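The white table and what we put on it
Golby Magazine, Fri 9 September

In January I bought a white table, second-hand, from a small shop in Brenen. I paid 285 for it and carried it home in two journeys, first the top and then the legs. Until then we had played cards on the bed, and everybody who has tried this knows how the chips slide under the blanket.

A game evening needs fewer things than the catalogues want us to believe. My first set, a Messina, came with 600 chips in a heavy case, and I have never used the half of them. What I use every week is a clear plastic tray with compartments and a few paper cups of the plain brown kind.

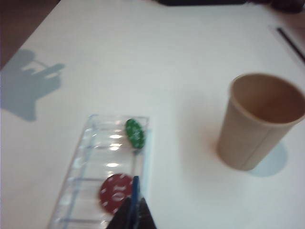 The cups are for the players. Each person keeps small chips in one, and the table stays quiet, which my neighbours downstairs have noticed with pleasure. For the bank I prefer a tray, as one can see from the side which colour is nearly finished.

Tidying takes me some 15 minutes. I sort by colour, beginning with green, and wipe the table with a soft cloth. A friend recommended me the Sindex boxes with a lid, and they are well made, but they are too high for my drawer. I gave mine to my sister, who keeps buttons in it and has already asked for a second one.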